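30 May 2026
Workshop notebook, glue trials

Second go at the Prerkell hide glue. Mbali Ngcobo wants it for the chair repairs and I said I'd test it before we agree to anything. The tin claims full strength overnight. I have my doubts, same as last time.

Cut 6 pairs of maple offcuts, planed the faces, warmed the glue to about 60 and clamped. The thermometer is the old Urodberg one and reads high, so who knows. Three pairs got glue on both faces, three on one face only.

Broke the first pair this morning with the lever and weights. It let go at 88 kg, clean along the glue line, no wood torn at all. The best of our own mix went to 227 in the autumn – different maple though, and I didn't write down how long it had been clamped, so I wouldn't lean on that number either.

Mbali thinks the shop was too cold and the glue gelled before the clamps were on. Could be. Jacobs in the next bay says the same about every glue he's ever had trouble with.

Leaving the other 5 pairs until June. If they're no better the tin goes back. Not ordering the big size on the strength of a label.

Still to do: check the thermometer in boiling water, find the good brush, sharpen the No. 5 plane.

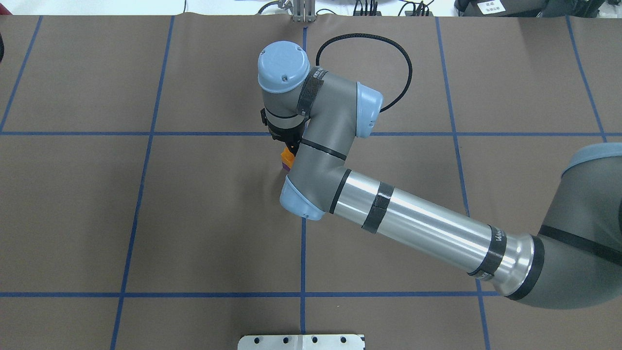
Book 6, p. 88
Carried over to next page: clamp times for the remaining pairs.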